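Flerkwood Handling Project
Progress report to the Baumgart fund, equipment and planning
Prepared by Ilse Brinkmann, 12/01/2020

The drawer work is well under way, and I'm very pleased with how much we are learning for so little money! The parts organizer is our main test object this period, and it has already changed what I want to buy next.

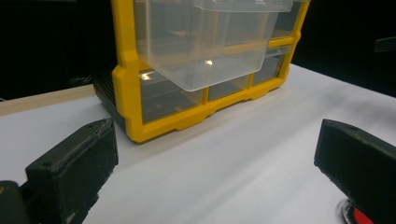
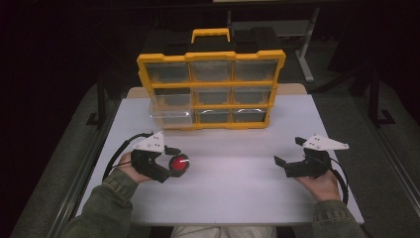
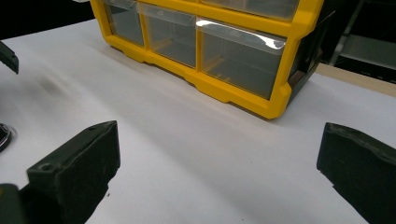

Drawer work with the hand-held grippers. The yellow organizer is in all three views; the top one shows a drawer pulled partway out.

Spending so far
We have used 580 dollars of the small equipment line, mostly on fasteners, cables and spare gripper fingers. The organizers were a bargain -- 22 dollars each from the hardware store in Jirnudstead -- and clear drawers give us a harder problem than the solid bins we started with in August. Birger Isaksson has logged 214 drawer sessions, and 17 of those had to be thrown out for bad timing between the two hands. He has a fix for the timing and is trying it this week.

What we would like to buy
First, a second pair of hand-held grippers, so that two people can work at once. This is the big one. Birger has asked Jornach for a written quote and we expect it before the holidays.
Second, more organizers in other sizes and colors. I'd love to have drawers with different pulls too (Birger has a long list).
Third, a second table, same height as the one we have.

We would like to put off the robot arm purchase until spring. The arm we had planned on can be leased, and I want to see those terms before we commit the full amount. Holding off also leaves room in the budget for the second gripper pair without any new money.

Needed from you
Approval to move the unspent travel money into equipment, and a yes or no on delaying the arm. Birger can send the line-by-line sheet to anyone who wants it.

Next report will cover putting small items into the drawers and closing them again.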